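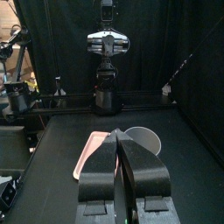
I have been told by three different websites this winter that my kitchen is the reason I don't save money. The theory goes like this: if every small thing has its own place, you stop buying doubles, you cook more, and the grocery bill drops by some pleasing amount. Wondosport, which as far as I knew sold gym bags, now has a whole line of "zone" organizers and a calculator that told me I would save 62 dollars a month. A shallow tray with a raised rim, pink or any other color, keeps things from rolling off a black tabletop. I'm willing to believe that much. I am less willing to believe it pays me 62 dollars.

So I tried to find out where the number comes from. The calculator asks four questions, and one of them is your zip code. I put in that I live alone and never eat out: 62 dollars. I put in that I feed a family of six and order takeout every night. Also 62 dollars. The help page says the figure is "based on research by Jurkik," and Jurkik's own site has a lot of photos of pantries and a contact form. I filled in the form in February. Still waiting.

The Breselgate people at least publish something. They surveyed 682 customers who had bought their starter kit, and most of those said they felt they were spending less. Felt! Did anyone look at a receipt? And these are people who had just paid for the kit, so I'm not sure what else they were going to say. I'd feel thrifty too if the other choice was feeling silly.

What I did do was keep my own receipts for 16 weeks, eight before I cleaned out the cabinets and eight after. I found two open bags of the same lentils and a jar of Poojary lime pickle I'd forgotten, which was a nice find. My spending went down by around 4 dollars a week. It was also the stretch when I gave up buying lunch meat, so make of that what you want. I bought no organizers. The lentils are in an old coffee can.

If you like a tidy shelf, have a tidy shelf. I like mine better now and I can reach the rice without moving the blender. But I would want to see somebody's receipts before I spent money on it, and so far the only ones I've seen are mine.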